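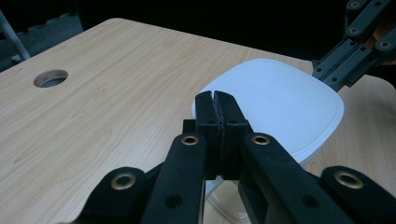

MENDBRIDGE, September

Kitchen > Checklists > Dry store and tables > Lidded containers

Rotas Checklists Fridge Keys Contact

Lidded containers: inspection checklist with comments
Form 2525, shared kitchen, Lastidton House
Checked by: Lotte Van Damme
Second pair of eyes: Siebe Lambrechts (for the high shelf, and for disagreements)

Marks used: OK, FIX, BIN, and LOOK AGAIN. The old form also had "Satisfactory", which was given to a box with a hole in it, so it has been retired.

1. THE TABLE

1.1 Table wiped before any container is put on it.
OK. The light wood-grain top shows crumbs badly, so people leave them in the belief that they aren't there. Wipe first, inspect second.

1.2 Table steady when leaned on.
FIX. It rocks towards the window end. A folded beer mat has been doing the work of a table foot since the spring and has asked for nothing in return. Siebe has the right foot on order from De Haan.

1.3 Edges free of splinters and lifting.
OK. One rough place by the drawer, sanded.

1.4 Containers kept back from the edge.
LOOK AGAIN. We all agree with this one and then go and answer the door.

2. LIDS

2.1 Lid is the lid for that container.
OK for the white rounded-square one, sitting on its clear container on the table. It was the first thing checked and it put me in a good mood that lasted until the cupboard.
The cupboard: FIX. More lids than boxes. I paired what would pair and put the rest in a bag marked "lids, single". If your box is at home feeling incomplete, come and look through it before the end of the month.

2.2 Rim whole all the way round, no cracks or chewed places.
Run a thumb along it. Your eye will forgive a crack that your thumb won't.
White lid, OK. Two of the Gradetti lids, BIN. They had been opened with a knife, and I know this because the knife was in there with them.

2.3 Corners sit down.
Press each corner in turn. A lid that pops up at the far corner when you press the near one is warped and won't be talked round. The usual cause is the bottom rack of the dishwasher.
One blue lid, BIN. Siebe wanted to try it with an elastic band. We have had the elastic band conversation.

2.4 Lettering on the lid can be read.
LOOK AGAIN. The white lid has raised lettering across the top, white on white and so faint that I couldn't read it standing over it. It may say something vital about microwaves. It may be the maker's name. Until somebody gets it to give up its secret, treat that lid as not for the microwave and not for the freezer, and take it off before heating anything.
Please don't go over the letters with a marker pen. This was tried on another lid and it now says OLD FOOL, which I'm fairly sure wasn't what the factory meant.

2.5 No label residue.
FIX. Old labels leave a grey patch that collects flour. Cooking oil, leave it for a bit, then washing-up liquid. Fingernails also work, if you have the kind of week ahead that allows for it.

3. CONTAINERS

3.1 Clear sides still clear.
Mixed. Cloudy is all right for rice and pasta. Cloudy with fine cracks running up from the base is BIN, whatever it cost and whoever gave it to you.

3.2 No smell when opened and left for 60 seconds.
Don't put your face in it straight away. Lid off, wait, then sniff like a sensible person.
Three OK. One still smells of the curry from the harvest supper and has been moved to the shed, where it will hold clothes pegs.

3.3 No staining.
FIX, then give up. Tomato is permanent. A stained box that is otherwise sound stays in use and goes to the tomato people.

3.4 Contents labelled with name and date.
LOOK AGAIN. "Flour?" isn't a label. "Mine" isn't a label either, and there were two of them, in different handwriting, on the same shelf.
Name what it is, then the day it was opened. Put the label on the side of the box, as lids wander off and take their information with them.

3.5 Allergens marked.
FIX, before anything else on this form. Nuts, sesame and flour go in the boxes with red tape on the side and nowhere else. No jokes on this line. If you find a box with nuts in it and no red tape, take it off the shelf there and then and tell me or Siebe.

4. SHELVES

4.1 Heavy boxes low down.
FIX. The sugar was at the top. Siebe got it down with the expression of a man carrying somebody else's piano. It now lives on the bottom shelf.

4.2 Stacks no higher than 2 boxes.
Mostly OK. One tower at the back had reached a third storey – dismantled without loss of life.

4.3 Gap of 35 mm between the back of the box and the wall.
LOOK AGAIN. The wall behind the top shelf feels damp in the left corner and the boxes had been shoved hard against it. I've pulled them forward. There is a bit of wood cut to the right length hanging on a string by the door, and it is for measuring the gap. It has lately been used for stirring paint.

4.4 Step stool present, feet on, top tread not loose.
OK for the stool, which was present, though in the hall with a fern on it. The fern has been given notice.

5. WASHING AND DRYING

5.1 Lids and boxes washed apart.
OK.

5.2 Dry before the lid goes on, including the groove in the rim.
FIX. The groove holds water long after the rest looks ready to put away. Stand lids on their edge in the rack overnight. Tea towel corners also get in there if you twist them.

5.3 Scourers kept off clear plastic.
FIX. I've moved the green scourers to under the sink, behind the bleach, where it takes commitment to reach them.

COMMENTS ON LAST TIME'S FORM

Item 2.1 was marked OK for the whole cupboard. I can only suppose the door was shut.
Item 4.3 had "what gap" written next to it. See above.
Somebody ticked every box on section 5 in one long line, like a person signing for a parcel. Section 5 had four questions then, and one of them was "Is anything broken?"

TO DO

Table foot, when De Haan deliver: Siebe.
Damp corner, top shelf: Lotte to ring the landlord, again.
Red tape, another roll: whoever is passing the hardware shop.
Raised lettering on the white lid: anyone with better eyes, or a torch held low from the side.
Replacement Gradetti lids: not until the bag of single lids has been gone through properly.

Signed L. Van Damme
Countersigned S. Lambrechts, who would like it noted that he still thinks the elastic band would have held.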